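Home | About Us | What We Make | Play Sets | Visit | Contact

About Alix Play Goods

3 min read

We make small furniture and soft toys for pretend play, and we have a wonderful time doing it! Alix started in the back half of a bicycle shop on Fehr Street, where Thérèse Bélanger built a tabletop wardrobe for her niece's stuffed animals and then got asked for another one by a neighbor, and another by the neighbor's school. There are 17 of us now, in a bright second-floor workshop with a freight elevator that we have all learned to be patient with.

What we love most is the stuff that opens. Doors, lids, drawers, little compartments up high where a toy can be hidden and found again. Kids will open and close the same door for half an hour, put a rabbit in, take the rabbit out, tell you the rabbit is sleeping, and shut the door very quietly. So we spend a lot of our time on handles. We want one that a four-year-old can grab without looking, and we want the doors to meet neatly in the middle every time.

Then come the friends who live inside. Our plush fruit line, Flukumura, has been the happiest surprise of the past few years (the faces are small on purpose - we tried big ones and they looked worried). Thérèse still approves every face herself. If it doesn't make her smile from across the room, it goes back to the sewing table.

And stickers! We used to send cabinets out plain and ask people to keep them that way. Then the photos came back from families and classrooms, and every single cabinet had been decorated, and they all looked better than ours. Now we put stickers on our own. Last year we shipped 3,879 pieces to homes, libraries and preschools, and 169 of those went to classrooms through Hostavix, our school lending program. Teachers keep a set for a term, then pass it along with whatever has been stuck to it.
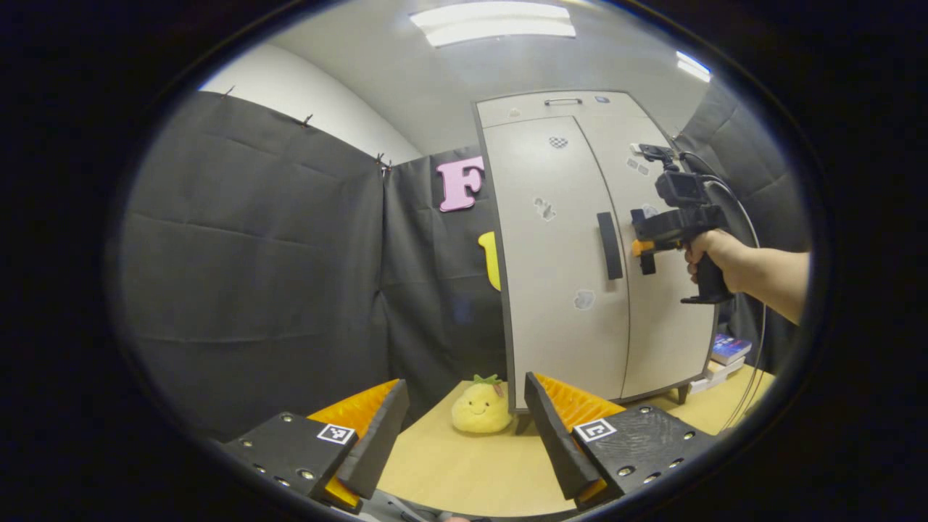 Stickered doors on the tall grey cabinet, with a plush pineapple for company.

Everything gets handled a lot at our tables before we call it finished. Doors are tried, toys are squeezed, and somebody always has an opinion on the shade of grey. We like those conversations, and we'd like to have more of them with you. If your class has come up with a game for one of our cabinets, please write and tell us how it goes. We read every letter and the drawings go up by the elevator.

Contact: Alix Play Goods, 564 Fehr Street, second floor | © 2025 Alix Play Goods | Back to top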